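Home Forums Help Older Games Downloads Log in

Old 16-bit installer won't start on 64-bit Windows, but the game itself is 32-bit

Guretti
Posted October 30, 2021

Hi all! I dug out my old strategy game disc last week and I'm so excited to play it again that I've been sleeping badly. The trouble is the installer. I double-click SETUP.EXE and Windows tells me "This app can't run on your PC" and that's the end of it. I tried compatibility mode for Windows 95 and Windows 98, and I tried running it as administrator. Same message every time.

What makes me crazy is that I'm fairly sure the game is a proper 32-bit Windows program. The box says Windows 95 right on the front, and a friend of mine played it on XP for years. There's a folder on the disc called DATA with a bunch of files ending in .z and one enormous one, and there are 663 files on the whole disc if that helps anybody.

I don't want to set up a whole second computer for this if I can help it. Is there a way to get past the installer and just have the game? Windows 10 64-bit, plenty of drive space, external DVD drive that reads the disc fine. Thank you so much in advance, I love this place!

Manalastas

Oh, you are going to be so happy, this is one of the very fixable ones! Your game is probably fine. What you have is a 32-bit game wrapped in a 16-bit installer, and that was a super common combination back then (the companies that made installer kits kept the old starter program around so it could show a polite message to people on Windows 3.1). 64-bit Windows dropped 16-bit support completely, so compatibility mode can't bring it back no matter which box you check.

My favorite fix is to swap the installer's engine for a 32-bit one. Those .z files make me think it's an old InstallShield package, and there are replacement engines floating around for exactly that. Do it on a copy, never from the disc:

1. Make a folder somewhere simple, like C:\OldGame, and copy everything from the disc into it. Show hidden files first, or you may miss a few.

2. Look at the properties of SETUP.EXE and write down the version on the details tab. You want the replacement engine that matches the major version. I keep mine in a notebook next to the keyboard, with the serial number for every disc I own - the manuals always go missing first.

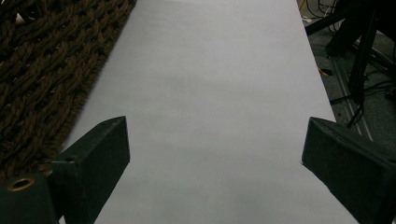 3. Put the replacement SETUP.EXE in your folder, overwriting the old one, and run it. If it asks for the disc, leave the real disc in the drive and try again.

4. Install to a folder outside Program Files. Old games love to write their saves right next to the program, and Windows gets grumpy when they do that in there.

After that, start the game once before you patch anything, so you know what you've got. I did this with 2 games in August and both of them went in on the first try. I may have cheered out loud.

Drumero

just use a virtual machine. install windows xp in it, put the disc in, done. works for everything

(3D games will be slow though, and you need your own copy of xp)

Peadar Cullinane

Manalastas has it, and I'd like to add a route for anyone whose installer isn't one of the known types. There's a wonderful little free program called otvdm, also known as winevdm, that lets 64-bit Windows run 16-bit programs. You unpack it, drag SETUP.EXE onto it, and quite often the installer just opens up with that big blue gradient background. I can't tell you how good it is to see that again!

One thing to watch for. Some installers check free space and get confused by a modern drive, and you'll be told you need 20 MB when you have 1,000 times that. Installing to a small USB stick usually gets around it - you can move the folder afterward, although a few games remember the old path in the registry and have to be told about the new one.

I wouldn't start with a virtual machine for a strategy game that ran on XP. It works, but you'd be doing a lot of setup before you know whether you need it.

Guretti

It's IN! I used the replacement engine like Manalastas said, and it matched on major version 3. The intro movie plays and everything. The colors on the main menu are all purple and green, but Ando has a thread about that over in the graphics section, so I'm off to read it now. Thank you, thank you!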